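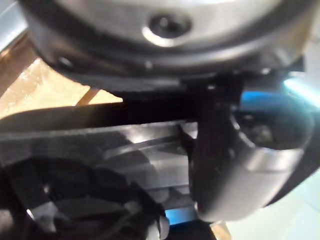 把光泽度当作金属表面质量的代用指标，在外观检验文献中已经相当普遍，其依据却少有人追问。通行的说法是，观察者依靠高光的形状、边缘锐度和明暗过渡，即可从单幅图像推断表面的加工方式，而且推断结果与仪器读数高度一致。我们对后半句持保留态度。以图1为例，上方银灰色圆形金属件的拉丝面在靠上处较亮，近顶部中央的暗色圆孔下缘有一道明亮的弧形反光。熟悉金属加工的读者大概会立刻给出“拉丝”的判断，但若要进一步说明粗糙度等级，或者区分机械拉丝与化学处理后的仿拉丝纹理，图中的线索便不够用了。明暗过渡既可能来自表面曲率，也可能来自照明方向，而这件物体离镜头很近，又略微失焦，细纹的对比度本身就不可靠。单幅图像能支持材料类别的判断，却未必支持质量的判断，两者在文献中常常被写成同一件事。

3.1 已有结论的适用范围

最常被引用的是Petrenko提出的高光对比模型。该模型在抛光球体上表现良好，作者据此主张，高光与周围区域的亮度比足以预测主观光泽。问题在于，抛光球体恰好是高光最容易辨认的一类物体，而工业现场的大多数零件带有方向性纹理，高光沿纹理的垂直方向展开，峰值降低，边缘变得模糊。模型对此类表面的误差在原文中只以一句话带过，后续引用者连那一句话也省去了。

Goduren数据集试图弥补上述缺陷，收入了拉丝、喷砂和阳极氧化三类样片。我们肯定其样片制备的规范程度，但对其标注方式有疑问。标注者在评分之前已被告知样片的加工工艺，评分表上甚至印有工艺名称。在这种条件下得到的高一致性，究竟反映视觉线索的有效，还是反映标注者对工艺名称的共同印象，数据本身无法回答。Aydoğan（Nazmiye Aydoğan）曾在一份未引起多少注意的评述中指出，名称提示会使评分向中间聚拢。我们认为她的意见比数据集所附的一致性系数更值得重视，尽管她没有提供对照实验。

还有一类结论建立在厂商的内部检验记录之上。Corkora公司公布的抽检报告称，目视检验与光泽仪的合格判定完全相符，即所谓100%符合率。报告没有说明不合格件的来源。如果送检样品绝大多数本来就远离判定界限，这个数字几乎没有信息量：任何粗疏的检验方法都能得到它。要使符合率具有意义，至少应当单独报告界限附近样品的结果，而报告中找不到这一项。

3.2 重新评分

为检验名称提示的作用，我们从Grerncombe样片库中选取了拉丝样片，请9名有检验经验的评分者在2种条件下打分：一种提供工艺名称，另一种不提供。两次评分之间隔开，样片次序重新打乱，照明箱与观察距离保持不变。评分者不知道研究目的，但我们承认，有人可能从两次表格的差别中猜到了几分。

无名称条件下，评分的离散程度明显增大，对相邻粗糙度等级的区分也随之变差。提供名称后，离散程度收窄，区分能力却没有相应改善。换言之，评分者彼此更一致了，与仪器读数的关系则大体照旧。若只报告一致性，这一结果会被写成成功；把准确性一并列出，乐观的解释便难以维持。

上述结果不宜过度引申。样本规模小，评分者来自同一行业，训练背景相近，换成没有经验的观察者，名称提示的作用可能更强，也可能根本不出现。样片均为平面，曲面上高光随视角移动，观察者或可借头部运动获得额外信息，静态评分无法触及这一点。我们也没有测试反复观看同一样片之后的变化。

即便如此，有一点我们倾向于坚持：在报告目视光泽评分时，标注者事先知道什么，应当与照明和几何条件一同写明。目前多数论文对光源色温的记录精确到仪器型号，对评分表上印了哪些字却只字不提。下一节将沿用同一批样片，讨论照明角度改变时评分次序的稳定性。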